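Slide 6: the sorting task in simulation

Start with the set-up. Two arms share one table. The job is to work with short cylinders, blue and white, held in a narrow rack beside a green channel. We call the task Sirnari. All the training data for it came from the simulator.

Say why we chose it. The parts are small, they sit close together, and the two arms have to keep out of each other's way.
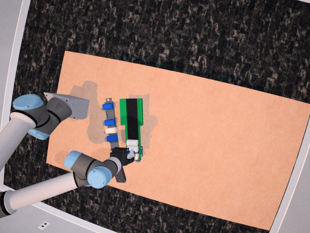

Sirnari task, simulated. Gripper at the lower end of the green fixture, second arm's plate over the table.

Pause on this slide. Point out the empty slot in the rack, between the first and second blue cylinders. The policy gets no map of which slots are filled and has to read that from the image.

Then the numbers. We ran 3,000 episodes with new floor and table textures each time. 2,492 finished the task. Of the failures, 155 were contact between the arms. Most of the others were missed grasps at the channel.

If asked about the Potach baseline: same episodes, same time limit, results on slide 9. Real hardware tests start in June.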